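Pernthorpe Household Chores Project
Progress report to the Kukau Fund
31/07/2023

Since our last report we have stopped asking the arm to do whole chores and gone back to the part that kept tripping it up: picking one thing out of a group of different things. It's been a good stretch, and I'm happier with where we are than I was in the spring.

We logged 1,575 pick attempts on the bin task. The arm gets no help once a run begins. Man-sik Joo rewrote the way it chooses its approach angle, and the change was plain to see within days. Hard, boxy objects are now close to routine. Bowls are coming along well, even tipped over, so long as the rim is within reach.

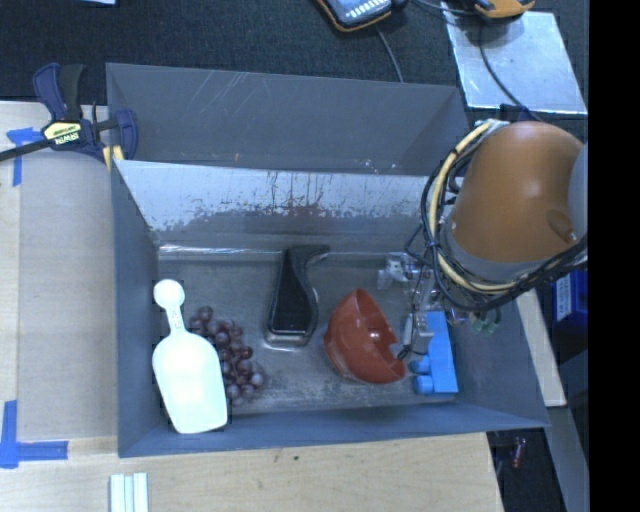

Bin task: gripper over the blue block, with the red bowl beside it.

Thin, flat things are still hard. A plastic scoop lying on the bin floor gives the fingers very little to hold, and small round items bunched together are worse — the arm will happily close on two or three when we wanted one. We tried slowing the last part of the reach. That helped with the scoop and did nothing for the clusters.

So can a machine tidy a kitchen counter yet? No, but it can do a real share of the picking up, and that share is growing. The Oditow store has offered us a stockroom shelf to practice on, and we would love to say yes. Putting returned goods back in the right tub is very close to what we already do.

Spending is on plan. We used 208 hours of bench time and replaced one set of finger pads. The only surprise was the Choo controller, which needed a repair and cost us 6 working days.

Before the end of September we want to run 100 mixed bins in a row with no resets, and to have a first answer on the clusters. Man-sik has an idea about nudging the pile apart before grasping — I can't wait to try it. The full run logs are in the shared folder.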